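Open Day at the Liao House: Your Questions

I get the same emails every time we open the doors, so I've put my answers in one place. If yours isn't covered, write to me (Aleksandra Gajewski) through the contact form and I'll get back to you, usually the same evening.

What is the open day, anyway?

It's an afternoon where you can come see how we collect demonstrations for the Clistex project. We work in an ordinary furnished house, and you get to walk through, watch people use the hand-held grippers, and ask whatever you like. No slides, I promise! Well, there's one, but it's the Wi-Fi password.

Will I see a robot folding laundry?

Not upstairs. What you'll mostly see is a person holding a gripper and doing the chore with it: picking up socks, moving towels, putting cups on a shelf. The recordings are what the robot arm learns from later. We do have an arm downstairs (we call it Pilludach, long story) and Wen-hsiung runs it twice during the afternoon. It's slow. Kids love it anyway.

What happens in the bedroom?

Soft things, mainly. Socks are my favorite because they look so easy and then you try one with two fingers that only open and close. You have to come in at a decent angle and get a fold of the fabric between the pads, or you just push the thing around the bed. I was terrible at it for my first 2 weeks and I still have bad mornings.

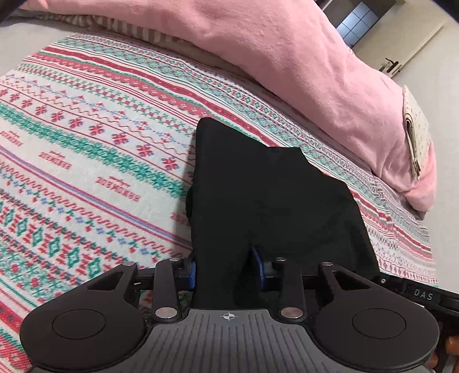 A black sock between the blue finger pads, on the bedroom blanket.

Why is the bedding so busy?

Everybody asks! I like a loud blanket. Real homes have patterns and piles and blankets bunched up any old way, and I'd much sooner practice on that than on a plain white sheet. My aunt says it looks like Christmas in there all year.

Can I try the gripper myself?

Yes, please do. Sign up at the door when you come in and we'll call your name. You get 4 tries on whatever item you pick. Hold the handle firmly, squeeze gently, and don't rush the lift. If you have long sleeves, roll them up.

Are visitors recorded?

No. Visitor tries aren't saved, and the grippers that are recording get put away before we open. Take your own photos if you want, just ask before you get other guests in them.

How many people can come?

We cap it at 100 for the afternoon. In April 2021 we had 94 sign-ups and the stairs were a bit of a squeeze, so now we let people up in small groups.

Is it okay for children?

Sure, with a grown-up. The arm downstairs is behind a barrier and has to stay that way, even for very well-behaved nine-year-olds.

Do I need to know anything about robots first?

Not a thing. If you do want to get into the details, catch Wen-hsiung Sin by the Flerari bench between runs and bring up grip force. Clear your schedule first, though.

When's the next one?

August. The sign-up form goes up on this page a month ahead.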